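Tveit external cable kit, revision 4

For single-arm setups with a wrist-mounted gripper
Made by Zinditico
Status: in stock. Revision 3 withdrawn, see below.

The Tveit kit carries power and signal to a gripper along the outside of the arm. It's a simple product: one jacketed cable, two connectors, a set of straps, and a clamp for the wrist. We love it. A cable on the outside is one you can see, feel, trace with a finger, and swap in a few minutes with a pair of snips. Arms that route everything inside look wonderful until a conductor breaks at the elbow and the whole thing is in pieces on a bench for the afternoon.

But an outside cable can catch on things, and in March revision 3 of this kit did exactly that. We've written up the whole fault here on the product page so you don't have to dig through the downloads for it. If you own a revision 3, please read this before your next run near a stove, even if you've never had trouble.

The trouble showed up on pan work in a home kitchen. The job was to lift the lid off a saucepan on the range, set it down, and put it back. On paper this is an easy job for the arm. The kitchen makes it interesting: upper cabinets over the counter, a range hood to the right, a microwave and an air fryer lined up beside the stove, and a saucepan with a long handle that sticks out to the left, toward the air fryer. The arm has to come down through all of that, and whatever hangs off the wrist comes down with it.
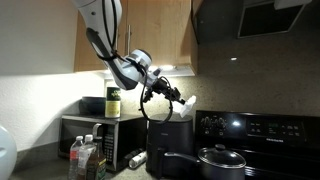 WHAT WENT WRONG

We ran the lid job 200 times. The arm completed 194 of those without a problem. On the other six the gripper dropped off the bus partway through the move, the Mukitz controller saw no reply from it, and the arm went into a protective stop.

The stop itself worked. No one was near the arm, the burners were off throughout, and the worst damage was a chipped fingertip and one saucepan that slid a hand's width across the cooktop. We still treat it as a safety matter. A gripper that loses its signal with a glass lid in its fingers is holding a glass lid on whatever grip force it had last, and if the burner had been on there would have been hot steam under it.

Our first guess was wrong, and it cost us two days. The Mukitz log said "tool timeout" every time, so we went after the timeout. We raised it, lowered it, changed the polling rate, and swapped the controller for a spare. The dropouts came back. Anas Abdelaziz then spent a morning doing something much smarter: he put the arm in free drive, held the wrist, and walked it through the path by hand, very slowly, watching only the cable. Coming in from the left, low, with the wrist turned to face the lid, the bottom of the service loop went down past the pan handle and came up on the wrong side of it.

That was the fault, all of it! The loop hooked the handle, the arm kept going, and the pull went straight up the cable to the wrist connector. The connector has a latch, and the latch held. Behind it, though, the two signal pins had just enough play to lose contact under a sideways load. When the arm stopped and the pull relaxed, the pins seated again and everything tested fine. That's why every bench check came back clean.

WHY THE LOOP WAS THERE

Any outside cable needs slack at the wrist. The last joint turns a long way in both directions, and a cable strapped tight across it will either stop the joint or tear itself out of the strap. So you leave a loop. Revision 3 shipped with one length of cable for every arm we support, and on the shorter arms the extra had to go somewhere. The install sheet said to "leave a generous loop below the wrist." We wrote that sentence, and it was bad advice for kitchens. On an open table a generous loop is harmless. Over a counter with handles, knobs, bottle necks and appliance corners, it's a hook.

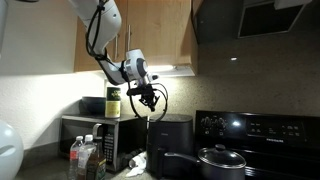
The size of the loop turned out to matter less than where its lowest point sits compared with the fingertips. If the cable hangs higher than the fingers in every pose, the fingers arrive first and your collision model already knows about them. Once the cable drops below the fingers, you have a part of the robot that your planner has never heard of. Most planners treat the arm as a set of rigid shapes, and a cable isn't one of them.

There's a second thing we'd missed. The loop moves. With the wrist facing forward it hangs in one plane, and with the wrist rolled over it swings out to the side, so a check done in the home pose tells you very little. Our own acceptance check was done in the home pose. It's now done in four poses, with the wrist at both ends of its roll, and it takes longer and we're glad of it.

WHAT CHANGED IN REVISION 4

Cable length. You now choose short, medium or long when you order. The fit chart lists the arms for each. Between two sizes, take the shorter one and test the full roll by hand before you power up.

Wrist clamp. This is the part we're most excited about. The old clamp held the cable in one place, a little above the connector. The new one grips it on both sides of the joint and takes the pull itself, so a snag loads the clamp and the connector never feels it. We hung a full water bottle off the cable and shook it while the gripper ran its open and close test, and the signal didn't flicker once. Not a standardized test, we know, but very satisfying.

Straps. There are 7 in the bag, up from five. The extra two go on the forearm, where the old kit let the cable belly out.

Breakaway. A magnetic coupling now sits at the upper end of the cable. If something does catch hard, the coupling lets go and the controller sees a clean disconnect. It reports as "tool detached" and needs a person to reconnect and acknowledge it. It will not resume by itself. Please don't write a script that acknowledges it for you.

Install sheet. Rewritten, with the generous loop gone.

BEFORE YOU RUN OVER A COUNTER

Put the arm in free drive and take it by hand to the lowest pose in your job. Roll the wrist all the way one way, then the other. At each end, look at the cable from the side and compare its lowest point with the fingertips. If the cable is lower, shorten the loop and do it again.

Turn pan handles so they don't point into the approach path, or bring the arm in from the other side. Move anything tall and light that you don't need for the job. Bottles are the usual ones.

Add a keep-out shape for the cable in your planner. A plain cylinder under the wrist, as wide as the loop at its widest roll, is crude and does the job nicely. The Bendero path tool lets you attach one to the tool flange so it travels with the wrist, and the file we use is in the downloads.

Do the first runs with the burners off and the pan empty. Keep a hand on the stop.
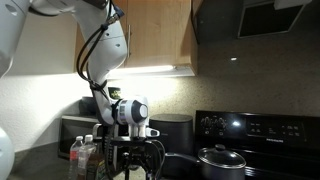 Lihua Qin: I had the same tool timeout on a revision 3 and never caught it in the act, so thank you for printing the wrong guess as well as the right one. Mine was snagging on a drawer pull. One thing I'd add to the checks is to do them again after the kit has been on for a couple of weeks. My straps had crept down the forearm and the loop had grown by itself. I only noticed when I went back to an old phone picture of the install.

She's right, and we've added it to the sheet. Straps do creep, more so on glossy covers than on textured ones. The revision 4 straps have a rubber strip on the inside that slows this down a lot, but check them anyway. A pencil mark or a bit of tape beside each strap makes any movement easy to spot.

IF YOU HAVE A REVISION 3

Look at the wrist clamp. Revision 3 has a single screw and revision 4 has two. If yours has one, stop using it for any job over a stove, a sink, or a shelf with things on it. Open-table work is fine once the loop has been shortened and checked as described.

We'll swap the clamp and the straps free of charge and send the breakaway coupling along with them. You can keep your existing cable if it's the right length for your arm and the jacket isn't nicked. If the cable has ever snagged, even once, ask for a new one. The damage we found was inside the connector and couldn't be seen from outside, so send the old one back to us - we'd really like to cut it open.

IN THE BOX

Jacketed cable, short, medium or long
Wrist clamp with two screws
Straps, rubber lined
Breakaway coupling
Hex key
Printed install sheet

Works with Mukitz tool controllers, firmware 4 and up. Earlier firmware will run the gripper but reports a breakaway as a timeout, so update first.

Repeat runs of the lid job with revision 4 are still going, in the same kitchen with the same long-handled pan. The logs go up on the downloads page as they come in, stops included.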